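Mendora Toothed Finger Pair, long window type

Home > Grippers > Fingers and inserts > Toothed finger pair, long window

Status: available, with safety notice (please read before ordering or using)
Notice first published: 12/01/2024
Applies to: serial numbers up to and including 181

About this product

The Mendora toothed finger pair is made for picking up thin and flat objects in homes, hotels and small offices. The two fingers are narrow at the tip, so they can enter between a card and the wall behind it. Each finger has a long open window, which makes it lighter and lets the wrist camera see a little of what is behind. On the inner side of each finger there is a strip with fine teeth. When the gripper is fully closed the two strips meet in the middle line.

Customers use this pair for door hangers, price cards, folders, towels with a loop, light clothing and similar things. It is not made for glass, for food, or for any work where a person gives the object by hand to the robot.

Safety notice: thin card is read as "empty"

We have received reports of the same fault from our own test apartment in Nedby and from our dealer Clomley. We ask all owners of the serial numbers given at the top of this page to stop using the pair on hanging objects until the steps below are done.

The fault is as follows. The gripper closes on a thin card and holds it well. But the card is so thin, and the teeth go so deep into each other, that the finger position is almost the same as with nothing between the fingers. The controller then decides that the grasp has failed. It does not open the fingers. It starts the retry movement, and the retry movement begins with a fast retreat of the arm, with the fingers still closed.

If the card is lying on a table, the result is only a card which flies away. If the card is hanging on something, the arm pulls at this something with more force than a normal pick would use.
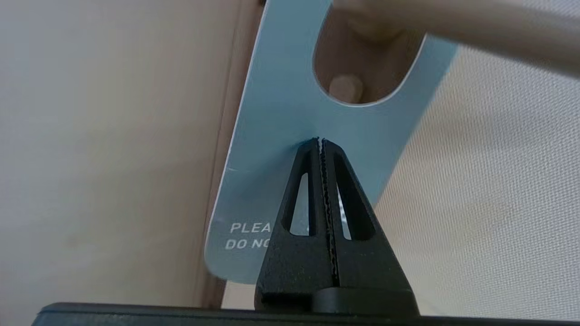
In Nedby the arm pulled in this way on a hanging card and the hole in the card did not tear, as everybody had expected it would. The support came out of its fixing and went past the camera. The arm lost the load suddenly, moved further than planned and hit a door frame with the side of the gripper. No person was hurt. The operator was standing at the side, outside of the reach of the arm, and pressed the stop button. The stop worked correctly, but at that time the retreat had already ended.

At Clomley the damage was smaller. A card was torn at the upper hole and one tooth strip was bent, which they discovered only later when the strips did not mesh anymore.

How to know if your pair has the fault

The serial number is engraved on the rear side of the left finger, close to the base. You need to remove the finger to read it, please use the screwdriver which came in the box. If your number is 181 or lower, you have the first version of the tooth strip and the notice is for you. Pairs with a higher number have shorter teeth and are not affected, but we still recommend to install the new controller file.

You may also have seen one or more of these signs:

- The log shows "grasp empty" and the wrist camera shows a card between the fingers.
- The robot makes a retry with a card already in the gripper, and the second approach hits the first card.
- Cards have small holes in two lines after use, deeper than a light print of the teeth.
- The arm makes a short jump at the end of the retreat.

The fault does not come every time. In our measurements with the thinnest card it came once in about 500 grasps, and with thicker card we could not provoke it. This is the reason why it was not found in the release test, where we used thick plastic-coated hangers only. We should have tested with paper card also and we have changed the test.

What to do

Step 1. Switch off the automatic retry. In the gripper menu, open "After failed grasp" and choose "Hold and ask". The arm will now stay where it is and wait for the operator. It is slower work, we know this, but it removes the dangerous movement at once and you can do it today without any parts.

Step 2. Set the retreat speed to "Low" for all tasks with hanging objects. Leave it there also after the repair.

Step 3. Check the zero position of the fingers. Close the gripper with nothing inside, look from the front against a light wall, and see if the tips touch along the whole toothed edge. A small gap in the lower part is normal. A gap at the tip is not normal, and in this case the zero must be taught again.

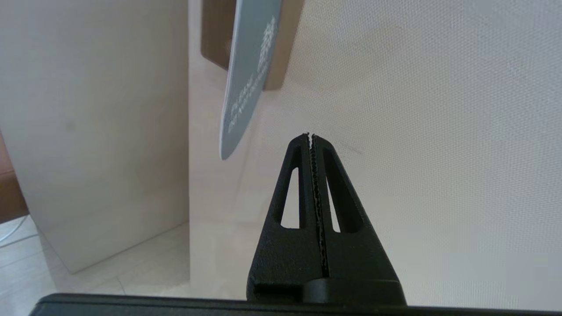

Fingers closed below a hanging card.

Step 4. Install the new controller file. It compares the motor current with the finger position, and does not trust the position alone. When the two values do not agree, the controller reports "uncertain" and stops. An operator has to look and decide. After installation, please do 6 test grasps with your thinnest card lying free on a table, and then 6 with the gripper closing on air. All of the first group must be reported as "object" or "uncertain", and all of the second group as "empty". If even one card grasp is reported as "empty", go back to step 1 and write to us.

Step 5. Order the replacement strips. They are free of charge for the affected serial numbers, also if you bought the pair from Clomley or got it together with a used arm. One set has two strips, the screws and a drop of thread lock in a small tube. The change takes 5 minutes for each finger. Do not mix one old strip with one new strip. They will close, but the teeth sit crooked and the tips will open sideways under load.

Working near doors, closets and walls

Many of the reports we got are about tasks close to a door. We want to add some words about this, which should have been in the first manual.

A door is a moving object. If the arm touches the door leaf during a retreat, the door can swing and close against the arm or against a person who is coming in. A stopper on the floor holds the door in one direction only. Before the task, decide in which position the door must be, fix it there, and teach the robot in this position. When someone has moved the door, teach again or stop the task.

Low positions need special care. With the wrist near the floor the camera looks up along the fingers, and the operator on the screen can lose the feeling for how close the gripper is to the trim or to a shelf edge on the side. The gripper body is much wider than the fingers. In the reports we have read it was nearly always the body that touched first.

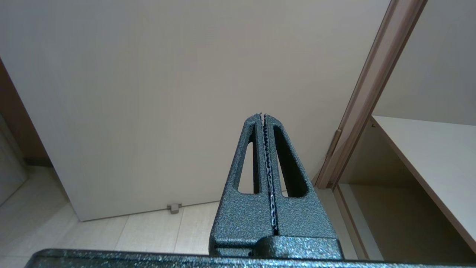 Keep a free distance on both sides of the gripper body which is at least one body width. If the place does not allow it, come from the front and go back on the same line, without rotation of the wrist. Rotate only when the arm is back in the open part of the room.

Nobody should stand in the door opening while the arm is working there. Put a sign or a tape on the outer side, where a person who is coming can see it before entering.

Damage from contact

After any contact with a frame, wall or furniture, please take the fingers off and check them. Look at the narrow sides of the windows first, because the finger is weakest there. A scratch in the dark coating is only a matter of appearance. A crack that you can feel with the fingernail means that the finger must be replaced, and always both fingers together. Turn the fingers in the light when you search, as the rough surface makes a thin crack difficult to see.

Check also the rounded part at the base of the right finger. If it can be moved by hand, the screw below it is loose. Tighten it and make the zero again.

What we do not recommend

Some owners have written that they put adhesive tape on the teeth, so that the fingers close less and the card is detected. It helps for some days. Then the tape moves toward the tip, the zero becomes wrong and the grip force is not known anymore. Please do not do this.

Filing the teeth down is also not a good idea. We cannot accept a filed strip in exchange.

Ordering

Finger pair, long window, second version: available now from Mendora and from Clomley.
Replacement strip set for serial numbers up to and including 181: free, one set per pair, shipped from Nedby.
Onyshchenko adapter plate, for arms with the older wrist flange: not affected by this notice and can stay mounted during the exchange.

With your order please send the serial number, the version of the controller file, and a log if you have had an "empty" report with a card in the gripper. Logs from May and later are the most useful for us, because older files did not save the motor current.

The old strips can be sent back in the same box. If they are bent or broken please send them back in any case, we would like to look at them.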